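Robot Handling, Unit 4: Comparing Gripper Fingers
Course notes, Jalldale evening programme
Tutor: Dwynwen Yorath. Bench sessions: Danish Dhanial

Last week we dealt with arms and reach. These notes cover the fingers, and what to write down when you try two sets on the same objects.

A finger does two jobs. It has to close on the object, and it has to keep hold when the hand moves. Flat hard fingers close well on boxes but touch a round jar along a single line. A softer or ribbed pad gives a little and spreads the load, though a pad that gives too much lets a long object tip. Pad wear matters as well, so note the state of the pads before each run.

Jars are a good first test. The walls are smooth, the lid is often wider than the body, and the label may have a different grip from the bare plastic. Try the jar upright first, then on its side, and mark on your sheet where the pads meet it.
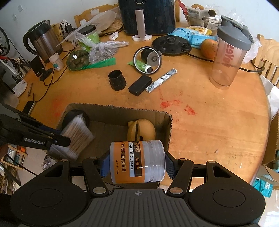
Unit 4, page 17

The hand-held gripper has the grease jar on its side between the blue ribbed pads, with the ridged lid to the right. The jar is marked 100g. For your own run, use the same jar with both sets of fingers. Changing the jar and the fingers together tells you nothing about either.

Small things in an open box are harder. Cotton swabs in a plastic wrapper shift as a bundle, and the sides of the box limit how far the fingers can open. Come in from above and record any contact with the cardboard as a separate fault. Don't put it down as a failed grip.

Procedure
Set the closing force to 80 per cent of the controller's range.
Grip, lift, hold, lower, release.
Repeat with the second set of fingers, same object, same starting position.
Write down slips, drops and box contacts in separate columns.

The Skuver and Flosia finger sets are in the drawer under bench 2. They use different screws, so keep the bags apart. De Graaf pads are not needed until Unit 5.

Sheets go to Danish by Fri 27 July. Put your bench number at the top, and leave blank any row you did not run.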